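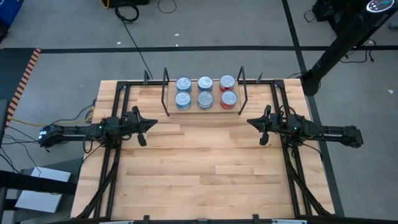
Butcher-block worktop in pale timber, shown with black aluminium framing.

Getis Worktop Oil, Clear Matt
Product reference 3163

Getis Worktop Oil is a penetrating finish for unsealed indoor timber, including butcher-block tops, benches, shelving and chopping surfaces. It is supplied by Zurkonora to schools, workshops and catering premises, and to private customers through the Văduva trade counter.

The oil dries to a matt finish and darkens pale timbers slightly. Customers who wish to keep the original colour of the wood should test the product on the underside of the top first – maple and ash show the greatest change.

Application
Sand the surface in the direction of the grain and remove all dust. Apply a thin coat with a lint-free cloth, leave for 20 minutes and wipe away any surplus. New timber requires 3 coats, with a full night between each. End grain takes up more oil than the face and may need a further coat. Both faces of a loose top should be treated equally to reduce the risk of cupping.

Used cloths can ignite without a flame. Lay them flat outdoors to dry, or soak them in water before disposal.

Care
Wipe treated surfaces with a damp cloth and mild soap. Standing water should be removed promptly. A worktop in daily use will normally need a fresh coat twice a year.

Sizes
200 ml bottle
500 ml tin

The 500 ml tin is also available by the case. The earlier Kodier range has been withdrawn, and surfaces finished with it should be sanded back to bare wood before Getis oil is applied.

Enquiries
Technical questions: Yasuo Takeda, Product Support
Trade accounts and case orders: Nelu Ilie, Sales Office
Orders received before noon are dispatched the same working day. The trade counter is closed for stocktaking during the last week of June.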